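白色小架子的组装和加固：把底座装正，立杆才站得稳

上个月有位读者Shireen Mabuza写信来问，她照着说明书装好了一个塑料置物架，看着挺漂亮，可是手指轻轻一碰就左右晃，放两本书上去，整个架子就往一边歪。她怀疑是买到了次品。我回信请她把架子倒过来看看底座，她第二天就回信说找到原因了，有一根斜撑没有卡到底。

这样的来信我收过不少，所以干脆把我自己装这类小架子的步骤从头写一遍。我家里前前后后装过好几个，阳台放花盆的，孩子房间放画具的，还有玄关那个专门堆雨伞和购物袋的，摸索出来的办法都差不多。您要是头一回动手，泡杯茶慢慢看，一个下午的时间绰绰有余。

先准备地方

找一张高度合适的桌子，铺一块布。我喜欢用深色的厚布，白色零件放在上面一眼就看得见，小堵头滚到哪里也好找。布要铺平，底下别压着遥控器、铅笔之类的东西，不然底座放上去本来就是斜的，您怎么调都调不正。

工具其实用不了几样：一把橡胶锤，一块旧毛巾，一把直角尺。没有直角尺的话，拿一本硬壳书的书角来比也行，我婆婆就一直用她那本旧菜谱，书角都磨圆了还舍不得换。

把零件拆出来以后，按长短分开摆好。我装的这种Vellero小架一共有4根立杆，长得很像，但有的牌子两头粗细不同，插反了也能勉强插进去，等到装顶层的时候才发现对不上，那时候再拆就费劲了。

第一步：拼底座

四条边先松松地接成一个方形，接头不要一下子敲死，留一点活动的余地。接着装中间那两根交叉的斜撑，这是整个架子最要紧的地方。它们看起来不起眼，装好以后又藏在最底下，可是架子会不会左右扭，全靠它们撑着。

两根斜撑在中间交叉，四个端头要分别落进四个角的卡槽里。我的习惯是先卡一条对角线上的两头，再卡另一条，每卡好一头就用手指沿着接缝摸一圈，摸到有台阶感，就说明还没有到底。
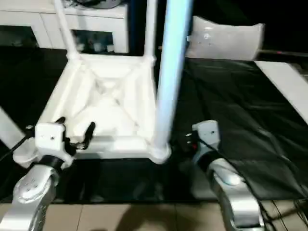
底座中间的交叉斜撑，以及右侧的浅蓝色杆子。

四个角都卡好以后，拿尺子量两条对角线。我这个量出来都是44厘米，两边一样长，底座就是正的。如果一长一短，双手握住长的那条对角线的两头，往里轻轻压一压，再量一次。底座方正了，再垫上毛巾，用橡胶锤把接头挨个敲紧。千万别用铁锤直接敲，塑料角一旦裂了口子，胶水粘上也撑不了多久。

第二步：装立杆

立杆要一根一根来。一只手按住底座，另一只手握在立杆靠下的位置，对准角上的圆接头，竖直往下压，边压边稍稍转动。很多人喜欢握着杆子顶端使劲，这样力臂太长，很容易把接头撬歪。

碰到特别紧的，可以在杆子末端抹一点点肥皂水，千万别抹食用油，油干了发黏，还招灰。碰到太松的，就缠2圈生料带再插。

全部立起来以后，退后两步，从正面和侧面各看一眼，看杆子之间是不是平行。我眼神不太好，常常拿门框来当参照，斜没斜，一比就知道。

第三步：装顶层和试重

顶层的四个孔先全部虚对上，再轮流往下压，每个角压一点，转着圈来，别一口气先把一个角压到底。我第一次装的时候心急，先把左边两个角敲实了，结果右边差了一指宽，怎么也套不进去，只好全部拆开重来，茶都凉了两回。

装好后先别急着往上放花盆。用手掌按住顶层，前后左右各推几下，听听有没有咯吱声。有声音的那个角，多半就是没有插到底的那个角，垫着毛巾补敲几下就行。然后放几本书，搁上一个晚上，第二天早上再看看接头有没有松出来。

平时怎么照看

这种塑料架子怕晒，长年放在朝南的阳台上会发黄发脆，像七月那样的大太阳，我会给它搭一块旧床单。脏了用温水加一点洗洁精擦一擦就好，钢丝球会把表面磨花，以后更容易藏灰。搬动的时候请握住底座的边，不要拎着立杆走。

说明书和剩下的小堵头，我都装进一个信封，用胶带贴在顶层的背面，哪天搬家要拆，伸手就能拿到。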